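Retell Members' Forum
Packing and Despatch > Small cartons, mixed bottles and containers

Thread: Upright containers in a reused carton, back edge or centre?
Replies: 8

hedlund_stores
Good morning. I am writing on behalf of the stores office at Hedlund. We send out refill sets in small cardboard boxes, and we are revising the written packing instruction before October. The present wording states that rectangular containers are to be placed "centrally, with equal filling on all sides". Two of our packers have asked that this be changed so that the containers stand side by side against one wall of the box, with all the filling placed in front. I should be grateful for the views of members who have used either method.

For information, we sent out 3,778 sets in the last period and received 71 reports of leakage. The reports do not record how the box in question had been packed.

Ulla Bråten
The second method is the one we follow at Stiris, and I would recommend it. Two flat-sided containers placed together support one another along the whole of the touching side. When they are placed centrally, each depends on the filling, and paper filling settles in transit. The instruction should also say which way round the caps are to be tightened and by whom, as I suspect a good number of your 71 reports concern caps.

Ralluvow_Returns
I must disagree in part. A container resting directly against the wall of a carton receives any knock to that wall. We process returns for several members, and dented containers arrive here far more often from cartons packed against one side. If the back-edge method is adopted, a sheet of folded card should be required between the wall and the containers.

hedlund_stores
Thank you both. May I ask Ralluvow whether the dented containers were in new cartons or reused ones? Ours are reused wherever the condition allows.

Ralluvow_Returns
Both, though the larger share were reused. Our own rule is that a carton may be used 2 times and is then flattened for recycling. The corners soften before anything can be seen from outside.

Ebbe Nygård
With respect to the previous speaker, a fixed number of uses is wasteful. We inspect each carton on the inside and decide on its condition. A mark on the inner card is acceptable. A damp patch, a split fold or a smell is not. I would ask that the Hedlund instruction set out these grounds in plain terms, so that the packer is not left to guess.

On the main question I support Mrs Bråten. I would add that bottles of a different shape should be kept out of the box until the rectangular containers are standing in their places. A small round bottle put in first will roll under the others and prevent them from sitting flat.
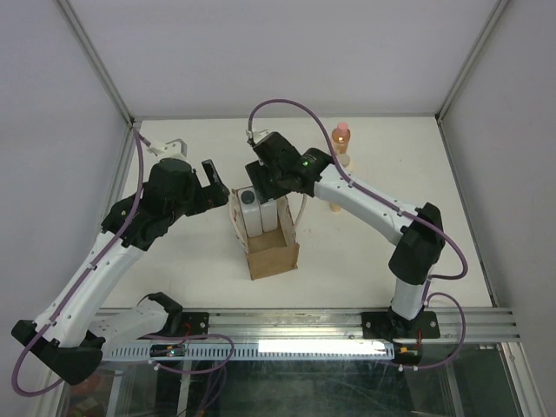

Ulla Bråten
I agree with Mr Nygård on the order of packing, and would go further. A small bottle should have its own wrap and should go in last, on the side where the filling is deepest. We do not permit a bottle to be placed loose on top of the containers, whatever its cap. As to the interior of the box, some staining need not rule a carton out for an internal transfer, but I would not send such a carton to a customer.

Ralluvow_Returns
That distinction between internal transfers and customer orders is a sensible one and I withdraw my objection so far as transfers are concerned. For customer orders I maintain that the folded card is necessary. The cost is small. We purchase it in packs of 600 sheets and cut each sheet to suit.

hedlund_stores
I am obliged to everyone. The draft wording will now read as follows.

Containers with flat sides shall be placed upright and side by side along the back edge of the carton. For customer orders a folded card shall be placed between the containers and the carton wall. Round bottles shall be wrapped separately and added last. Reused cartons shall be inspected inside before packing.

I have left out any limit on the number of uses, as members are not agreed. The matter of caps will be dealt with under a separate heading. Comments on the draft should reach this thread by noon on Thursday.

Ebbe Nygård
Please replace "inspected inside" with "inspected inside and at the folds". Otherwise I have no objection to the draft.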